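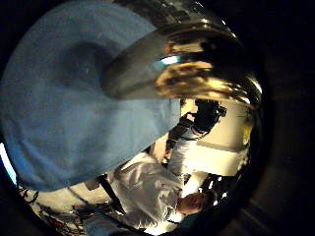
Unit 4: Flowers and tableware for an indoor event

Notes by Zainab Ajayi. Read before the February practical at Garance.

4.1 Polished metal

Bowls and cups with a mirror finish pick up everything near them, including walls, lights and the clothes of whoever is standing by. Handle them with gloves on and hold them by the body, away from the rim. Wipe in one direction with a dry cloth. Check each piece under the lights that will be used on the night, as smears that are hidden in the store room show up at the venue.

4.2 Mixed bouquets

Choose one strong colour for the middle and set paler flowers next to it. A red bloom does this job well, with white and cream close by, and yellow or magenta further out. Green leaves fan outwards and fine sprigs trail at the bottom.

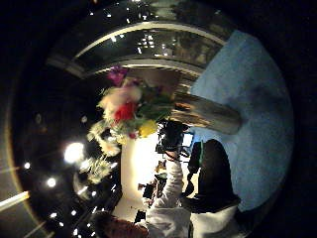 How much water does a bouquet need once it is in a vase?
Fill to two thirds and top up each morning. A large vase takes 2,000 ml.

4.3 Room lighting

Small ceiling lights make hard bright spots on metal and leave dark reds looking flat. Stand at guest height and look again before you fix the position of anything.

For the practical

Bring gloves, a dry cloth and sharp scissors. Jinlong Jin will give out the stem lists at the door. Each pair has 100 minutes. Written plans go in the Unit 4 tray, no longer than 200 words.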